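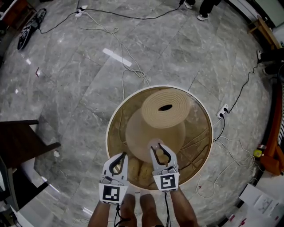

**Fil · Bonnes pratiques · Démonstration à la main**

**1/** J'ai passé la semaine à réécrire nos règles pour les enregistrements faits avec des pinces tenues à la main. L'ancienne version faisait 11 pages et plus personne ne la lisait. Je mets ici ce qui reste, pour ceux qui montent le même genre de poste.

**2/** Contexte rapide : une personne tient une pince dans chaque main et fait le geste, et on s'en sert ensuite pour entraîner un bras. Aucun robot en mouvement, donc beaucoup d'équipes pensent qu'il n'y a rien à encadrer. Chez Cabral on l'a pensé aussi, jusqu'en janvier.

**3/** Règle 1 : le sol se prépare avant les objets. On regarde d'abord où passent les câbles, puis on pose le plateau. Multiprise blanche, câble blanc en boucles, câble noir qui file vers la droite, fils qui pendent des pinces : sur un carrelage en marbre gris, ça occupe vite toute la place autour de la personne qui tient les pinces.

**4/** Concrètement : un seul côté pour l'alimentation, l'autre pour le passage. La multiprise va contre un mur quand il y en a un à portée. Un câble trop long se range en huit avec un scratch. On ne le laisse pas en tas.

**5/** Règle 2 : les marqueurs noir et blanc restent visibles. Un carré par pince, à plat, sans pli ni reflet. Si la manche passe devant, on remonte la manche. Si le carré se décolle dans un coin, on arrête et on le remplace. Pas de ruban adhésif brillant par-dessus.

**6/** Estela Durán a relu 233 enregistrements du site de Nindham avec cette seule question en tête. Elle en a écarté 66 pour marqueur masqué ou illisible. C'est ce chiffre qui a fait passer la règle de « conseillé » à « obligatoire ».

**7/** Règle 3 : attention aux sols brillants. Un marbre poli renvoie la lumière du plafond, et la tache blanche peut tomber juste à côté du plateau. On déplace le plateau ou on éteint la rangée de lampes concernée. On ne met pas de nappe en cours de série, ça change le fond d'une prise à l'autre.

**8/** Règle 4 : dans le plateau, seulement ce qui figure sur la fiche de tâche. Un plateau rond à bord blanc, l'objet beige en forme de cloche, d'aspect tressé, les deux petites pièces brun doré : si la fiche les cite, très bien. Sinon, on les sort ou on corrige la fiche avant de commencer.

**9/** Et on nomme les objets de la même façon partout. Asger Eskildsen a retrouvé « chapeau », « vase » et « panier » pour un seul et même objet dans trois fiches de Plistlow. Maintenant, il y a une liste de noms et on choisit dedans. En cas de doute, on met la forme et la couleur.

**10/** Règle 5 : ce qui est par terre sans servir à la tâche est rangé. Papiers, chaussure, petit matériel. La règle vaut surtout pour les prises à domicile, où les meubles sont proches et où on recule sans regarder.

**11/** Règle 6 : toute personne présente dans la pièce est prévenue et a signé, même si on ne voit d'elle que deux pieds. On m'a demandé trois fois cette semaine si les chevilles comptaient. Oui, elles comptent.

**12/** La deuxième personne reste de l'autre côté du plateau, immobile pendant la prise, et ne passe pas au-dessus des câbles. Si elle doit toucher une prise électrique, on coupe l'enregistrement d'abord.

**13/** Règle 7 : la posture. Travailler au sol, genoux fléchis et bras tendus, fatigue vite les épaules. Milagros Acuña a proposé une pause toutes les vingt minutes et un coussin par poste. C'est adopté. Le plateau peut aussi monter sur une table basse si la fiche ne précise pas la hauteur.

**14/** Règle 8 : mouvement lent à l'approche, pince ouverte, puis fermeture nette. Sur un objet tressé ou souple, on serre juste assez pour tenir. Une prise ratée se garde, avec la mention « échec » dans le journal. On ne l'efface pas pour faire joli.

**15/** Pour le journal : tâche, lieu, opérateur, numéro de paire de pinces, remarque libre. Cinq champs. L'ancien formulaire en avait tellement que les gens recopiaient la ligne du dessus.

**16/** Romain Leclerc me demande si tout ça s'applique aux séries déjà tournées à Sorville. Non, sauf la règle 6. Il reste 181 prises à vérifier pour les autorisations, on le fait d'ici vendredi.

**17/** Point encore ouvert : les câbles des pinces eux-mêmes. Nahuel Villalba voudrait les faire remonter le long de l'avant-bras avec deux attaches. Ça dégage le sol mais ça tire sur le poignet quand on tourne la main. On teste les deux montages, je n'ai pas d'avis arrêté.

**18/** Si vous avez une règle écrite sur ce point, même une demi-page, je suis preneur. Je posterai la version imprimable à la suite de ce fil quand Estela aura fini sa relecture.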